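Samstagsbasteln war früher, jetzt wird promoviert

Hallo zusammen, lange nichts geschrieben, ich weiß! Der Grund heißt Tranen, so haben wir unser kleines Lernverfahren getauft (Severyn Hordiienko fand den Namen gut, ich bin bis heute dagegen). Es geht um beidhändige Aufgaben an Möbeln: Türen auf, Tablett raus, Sachen umräumen. Der Roboter lernt das per Imitation aus Vorführungen, und meine Frage ist, wie viel die Kameras an den Handgelenken dabei bringen.

Bisher haben wir 1.711 Vorführungen gesammelt. Davon habe ich 136 wieder rausgeworfen, meistens weil die Zeitstempel der Kameras nicht zusammenpassten. Das war mein Juni, danke der Nachfrage.

Einmal der Blick von oben auf Schrank und Tablett, dann dreimal die Sicht vom Handgelenk:

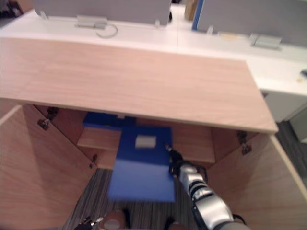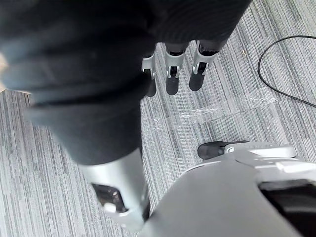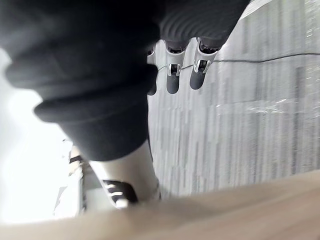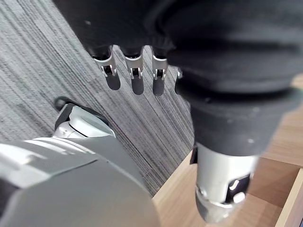 Zum Ergebnis: Nur mit der Kopfkamera kam das Modell auf 61 Prozent erfolgreiche Durchläufe, mit allen Kameras zusammen auf 78 Prozent. Ich hab mich so gefreut, dass ich Ferenc Antal noch abends angerufen habe, und der hat natürlich sofort gefragt, ob ich die Startpositionen gemischt habe. Hatte ich (puh).

Spannend finde ich, wo der Gewinn herkommt. Beim Türöffnen ist der Unterschied winzig, beim Zugreifen an flachen Kanten dagegen riesig – da verdeckt der Arm von oben gesehen gern genau die Stelle, um die es geht. Dafür wird das Modell mit mehr Bildern auch zappeliger: Es merkt sich gern Kram vom Boden und aus dem Hintergrund, der mit der Aufgabe gar nichts zu tun hat. Suleiman Haruna hat vorgeschlagen, beim Training die Handgelenkbilder ab und zu komplett auszublenden. Nach den ersten Läufen sieht das gut aus, aber Zahlen gibt's erst, wenn ich ihnen selber glaube.

Als Nächstes kommt der Vergleich mit Flallura dran, dem Verfahren aus der Nachbargruppe. Wer Tipps zum Synchronisieren mehrerer Kameras hat: ab in die Kommentare damit, ich nehme alles!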